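Tシャツのプリントがひび割れてきた、洗い方とサイズ選びについて

みんなの服しつもん広場 > トップス > プリントT・グラフィックT

Anong Nilsuwan
投稿 日曜の夜

急ぎです。すみません乱文で。

Jaroricoっていう通販でプリントTシャツを三枚買いました。胸に大きく文字が入ってるやつ。黒が二枚、杢グレーが一枚。届いたのは5月で、週一か二くらいで着てます。

で、黒の一枚だけ、文字の真ん中へんに細かいひびが入ってきた。横方向に。遠目だとわからないけど近くで見ると完全に割れてる。もう一枚の黒とグレーはなんともない。同じ店で同じ日に買ったのに。

やってたこと書きます。
・洗濯機、標準コース、ふつうの液体洗剤
・ネットには入れてない(入れるべきだった?)
・裏返しは、したりしなかったり
・乾燥機はたまに。雨の日とか。低温のつもりだけど機種が古くて温度よくわからない
・アイロンは一回だけ、文字の上もかけた気がする。たぶんこの黒。確信なし

タグには綿100と書いてあって、グレーだけポリ混でした。プリントの種類は商品ページに書いてない。触った感じ、割れてるほうはちょっと厚みがあってゴムっぽい。割れてないほうの黒は薄くて布の目が透けて見える感じ。これ種類ちがうんでしょうか。

聞きたいこと

ひびは直せるのか。アイロンを当て布してかけると戻るって書いてるブログ見たけど、怖くてまだやってない。

残りの二枚をこれ以上だめにしない洗い方。

あと返品。Jaroricoに問い合わせたら「洗濯後は対象外」って定型文がきて終わり。まあそうですよね。でも何回も洗ってないのに、とは思う。数えてないけど。

ついでにサイズの話も。三枚ともLなのに、割れた黒だけ丈が短くなった気がする。買ったとき測ってないので比較できない。縮みとひびって関係ありますか?生地が縮んでプリントが縮まないから割れる、みたいな。素人考えです。

最後にもう一個。姉(妹のほうがもらう側)にプレゼントで同じ店の新柄を買おうとしてたんですが、これ見て迷ってます。別の店のほうがいいのか。Remhamっていうところが似たデザインで少し高い。誰か着てる人いたら教えてください。

追記:洗剤は漂白剤入りじゃないです。柔軟剤は使ってる。毎回。これまずい?
追記2:「姉(妹のほうが」って変な書き方してた。妹へのプレゼントです。すみません。

Paweena Mahawong

乾燥機。犯人それ。たぶん。

プリントTは乾燥機だめ絶対。自分も好きなバンドTを二枚それでやった。あきらめて部屋着にしましょう。柔軟剤は知らない、自分は使ってる。

あと安いTシャツはそんなもんです。

Zyanya Valdovinos

前に小さいプリント屋でバイトしてたので長めに書きます。昼休み中なので途中で切れたらごめん。順番もばらばらかも。

まずプリントの種類。触った感じの説明からすると、割れた黒は転写(ヒートトランスファー)かラバー系インクのシルク、割れてない黒は水性インクのシルクかインクジェット(DTGってやつ)だと思う。現物見てないから断定はしない。でも同じ店の同じ日の注文で種類がちがうのはふつうにある。柄ごとに外注先が別だったりするので。うちの店も、在庫の柄はシルク、少数の柄は転写でやってた。

見分け方。
文字の端を爪で軽くなぞる。段差がはっきりあってフィルムっぽい→転写。
横にちょっとだけ引っ張る。下の生地の色がすぐ見える→水性かDTG。見えなくてプリントごと伸びる→ラバー系。割れてるやつは引っ張らないで。広がる。

水性は布に染みこむのでひびというより色がうすくなる。だからもう一枚の黒は、割れはしないけど、そのうち白っぽくかすれてくるはず。それはそれで味なので気にしない人も多い。

次、直せるか。
完全には直らないです。割れたとこはもう離れてるので。当て布アイロン(正確にはクッキングシート)でちょっと馴染むことはあって、あのブログの話も嘘ではない。ただし効くのは熱でやわらかくなるタイプだけ。種類わからないままやると、べたっとつぶれてツヤが変わったり、シートに持っていかれたりする。やるなら
・目立たない端の小さい部分でためす
・中温、スチームは切る
・上から押すだけ。すべらせない
・10秒で一回離す
・冷めるまで触らない。シートもはがさない
で、変化なかったらそこでやめる。温度上げてもう一回、は失敗コース。

個人的には放置をすすめます。横のひびは着てれば増えるけど、一気に全部はがれることはあんまりない。

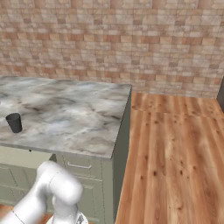 縮みの話。素人考えって書いてるけどほぼ合ってると思う。綿100は乾燥機で縮む。縦にとくに縮む。生地が縮んでプリントの膜がついてこないと、膜にしわがよって、次に着て伸ばしたときそのしわのところが割れる。丈が縮むと横向きの線になりやすいので、書いてる内容と合う。グレーが平気なのはポリ混で縮みが少ないからじゃないかな。黒のもう一枚は同じ綿でも膜がないから割れようがない。

なのでPaweenaさんの乾燥機説に私も一票。アイロン直がけも一回とはいえ怪しい。文字の上は表からかけない。裏返して、文字を避けてかける。

柔軟剤。これ人によって言うことちがう。うちの店長は「転写には入れるな」派でした。のりの部分が弱るからって。でも一回二回で割れるものじゃないし、主犯ではないと思う。気になるならプリントTだけ別で洗って柔軟剤なし。私はめんどくさいので入れてない、全部。タオルもごわごわ。

残り二枚の洗い方、私がやってるやつ
・かならず裏返す。したりしなかったり、はやめよう
・ネットに一枚ずつ。大きいネットに三枚つめるのは意味うすい、ねじれるので
・水かぬるま湯、弱めのコース
・デニムとかファスナーついた服といっしょにしない。これけっこう大事
・脱水短め
・ハンガーで陰干し。裏返しのまま
・新品は最初の一日は洗わない。プリントがまだ落ち着いてない場合があるから。もう遅いけど、次の買うときに
・たたむとき、プリント面どうしをくっつけない。夏の押し入れでくっつく。一回やりました

たたみ方は意外とみんな気にしないけど、折り目がいつも文字の真ん中にくるとそこから割れる。三枚の中でその黒だけ、たたみ方ちがってたりしない?しまうとこが狭くて四つ折りとか。くるくる巻くのがいちばん楽です、文字を外側にして巻く。

返品は、まあ無理でしょうね。ただ定型文で終わりのときは、写真つけて「プリントの種類と推奨の洗い方を教えて」って聞き直すといいかも。返品の話じゃなくて質問として。そしたら人が読んで返してくることがある。クーポンくれた店もあった。Jaroricoがどうかは知らない、使ったことないので。送るならひびのアップと、洗濯表示のタグと、全体で三枚。あと注文番号。

タグに乾燥機バツのマークついてません?四角の中に丸があってバツ。ついてたら店には何も言えない。ついてなかったら、すこし言える。

Remhamは一枚だけ持ってます。白地に紺の文字。生地は厚め、首のとこがしっかりしてて伸びない。プリントは水性ぽい、さらっとしてる。サイズは大きめなので、妹さんがふだんMならSでもいけるかも。ただ発色は地味。黒地に白ではっきり出したいなら、水性だとちょっとぼんやりすることがあるので、好みの問題。写真だと全部くっきり見えるから注意。

値段の差がどれくらいか知らないけど、プレゼントなら私はRemhamにする。相手が乾燥機使う家かどうかも聞いたほうがいいよ。使う家ならポリ混。これはどの店でも同じ。

追記、サイズの測り方。平らに置いて、首のつけねから裾まで。あと脇の下から脇の下。新品のうちに測ってメモしとくと、次に「縮んだ気がする」のとき助かる。もう一枚の黒Lが同じ型なら、重ねてみればわかるよ。こっちも乾燥機に入れてたら参考にならないけど。

昼休みおわり。誤字あとで直します、たぶん直さない。

Anong Nilsuwan
返信

ありがとうございます!ふたりとも。

重ねてみました。割れたほうが指二本ぶんくらい短い。もう一枚の黒は乾燥機に入れた記憶なし。縮んでたんだ…

タグも見た。乾燥機バツ、ついてました。はい。自分のせいです。

爪でなぞったら段差がっつりあったので転写ですね、たぶん。アイロンはやめときます。放置で。

たたみ方、どれも同じだと思ってたけど、この黒だけ引き出しの手前に押しこんでて変な折れ方してた。全部やってるじゃん私。

妹は乾燥機使う派だそうです。なのでポリ混で探してて、Remhamのページ見たら杢グレーはポリ混、白は綿100って書いてある。柄は同じ。グレーにします。Sで。

Orathai Sriwong

もう解決してるっぽいけど一個だけ。

グレーのポリ混に濃い色のプリントはいいけど、赤とか濃い色のポリ混生地に白プリントは、熱で下の色がうつってピンクっぽくなることある。昇華とかいうやつ。転写のときの話なので洗濯だけなら平気と思うけど、アイロンあてるならそこも注意。うちのエンジのやつが白文字ぜんぶピンクになりました。かわいいといえばかわいい。

あとネットは目の細かいやつのほうがいいです。粗いのだと表に出てるのとあんまり変わらない気がする。百均ので十分。

Anong Nilsuwan
返信

ネット買ってきました。細かいやつ。

エンジのT持ってるのでアイロンかけないようにします。解決にしたいんですけどボタンがどこかわからない。スマホだと出ないのかな。PCであけたときに押します。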